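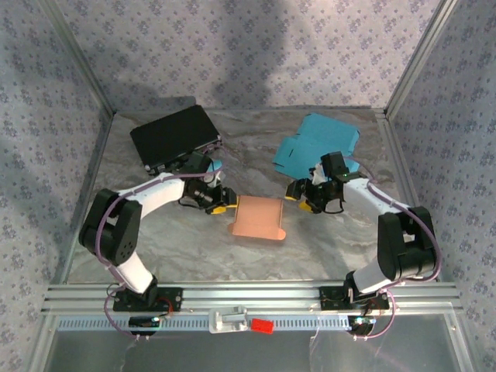
March 7, 2021

Seeded rye, third trial. Same formula as the February batch except for the soaker, which went in at 300 g instead of 400 g. Flour is the Prenwood wholemeal rye, new bag, noticeably coarser than the last one.

Total dough weight 1,890 g, split over two tins. Linseed and sunflower soaked overnight in cold water, drained ten minutes. Audrey-Anne McIntyre fed the starter at 6 and again at noon, so it was livelier than I wanted by the time we mixed. Shortened the bulk to compensate. Dough still slack, scraped it into the tins with a wet spatula.

Baked on the lower deck with steam for the first part, then vent open. Crust colour good. Left tin domed, right one flat with a crack down the side. Check the seal on that door.

Crumb at 24 hours: moist, a bit gummy near the base. Flavour better than trial two, less sour. Try an extra 100 g of rye in the sour next time and hold back some water.

Bouchard want a fibre figure for the label. Sample slices bagged and in the freezer, top shelf.

To order: linseed, tin liners, salt.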